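Student Project Report, Motorsport Engineering Option
Submitted by Maëlys Marty, January 26, 2018

## Cooling and Fuel Use in a Single-Seat Hill Climb Car

### 1. Purpose of the project

The project examined whether the side inlets on the Nassar single-seater could be reduced in area without raising coolant temperature beyond the limit set by the engine supplier. The car is entered in the regional hill climb series, where each run is short and the engine is seldom at a steady load. The inlets were drawn originally for circuit use and are larger than those on most cars in the same class.

The department approved the project on the condition that no change be made to the radiator, the water pump or the engine map. All work was therefore limited to the bodywork in front of the radiator and to the ducts behind it.

### 2. Background

The Nassar was first run at the Lirville hill climb and has since been used by successive student groups. Earlier reports on the car dealt with suspension geometry and brake balance. Cooling was mentioned only in the report on the Grirnow test day, which noted that the engine ran cold for much of the morning and that drivers were asked to hold higher revs in the paddock before each start.

A cold engine carries a cost in this form of racing. Oil is thicker, the mixture is richer and the first part of the course is driven below full power. Reducing the inlet area should bring the coolant up to temperature sooner and should also lower drag on the upper section of the hill, where speeds are highest.

### 3. Method

Two inlet panels were compared. Panel A was the existing part. Panel B had its opening reduced to 51 percent of the original area, with the lower lip moved forward to guide air toward the center of the radiator. Both were fixed at the same mounting points so that they could be exchanged between runs.

Coolant temperature was recorded at the radiator outlet and at the cylinder head. Fuel was measured by weight before and after each set of runs. The same driver was used throughout, and tire pressures were reset before every start.

Runs were made on the access road at Clellolari, which has a gradient close to that of the lower half of the Lirville course. The road is narrower than a competition course and the final corner was not used.

### 4. Results

With Panel A, the coolant had not reached its normal working range by the end of the first run. With Panel B it reached that range before the halfway marker. The highest reading at the cylinder head was recorded with Panel B at the end of the last run and remained under the supplier's limit.

Fuel use fell by 2 percent with Panel B. The difference is small, and the scale available to the group does not allow much confidence in it. No claim is made here about lap or course times.

### 5. Discussion

The smaller inlet is suited to short runs in cool weather. It has not been tested in heat, nor in the long paddock queues that are common at summer events, where the car may stand with the engine running and little air passing through the radiator. 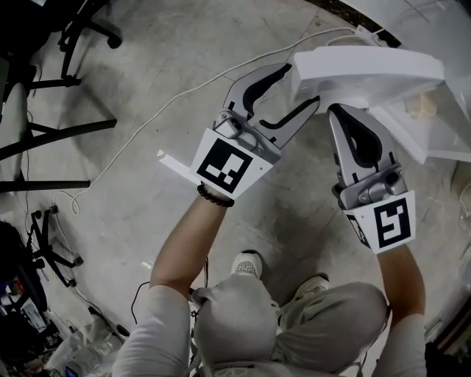
Bodywork for the next stage will be shaped by hand before any mold is made, and the lower lip of the duct is the part most likely to change. Its present edge is sharp and should be rounded to keep the air attached at low speed. Large pieces are awkward for one person to manage, and the duct should accordingly be designed in short sections that can be joined on the car.

### 6. Recommendations

Panel B should be kept for the opening round in March and Panel A carried as a spare. A temperature reading should be taken in the paddock queue at that event. The fuel measurement should be repeated with a better scale before the figure is quoted in any other report.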